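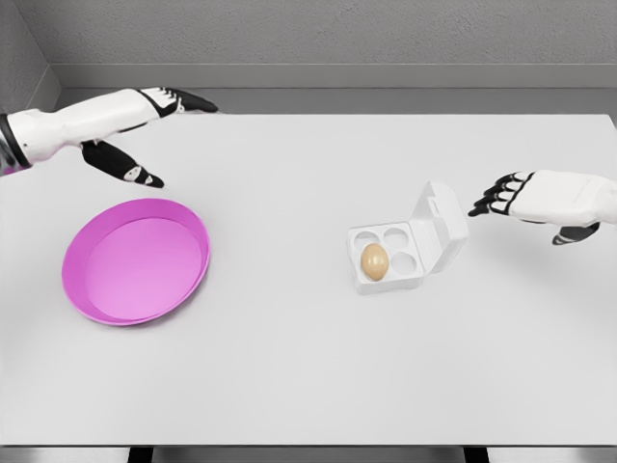 Bridmont, 3 November 2018

4. Changes to the packing task

Figure 3. Simulated packing cell with two robotic hands, a round pink tray and a four-cup carton holding one brown egg.

The Cesley plant packs small cartons for local shops. Before the trial, each packer filled cartons by hand and checked the shells at the same time. We modeled the filling step first, using the two-handed layout in Figure 3, and then watched how the work was divided once the Hindesora cell was in use on the floor.

Packers no longer filled most cartons. They loaded trays, cleared stops and looked over closed cartons before these went to the cooler. In the September logs, 2,996 cartons passed through the cell and 400 of them were opened again by a packer. Five packers were interviewed. Three said their wrists hurt less at the end of a shift. Two said that waiting for the next stop was more tiring than filling, and one of these asked to go back to the hand line.

Pay grades did not change during the trial, although the shift leads took on resets that had been handled by Leclerc technicians. Margaux Pruvost, who ran the interviews, coded this extra work separately (see Section 5). The leads had received no written procedure for it when the interviews ended.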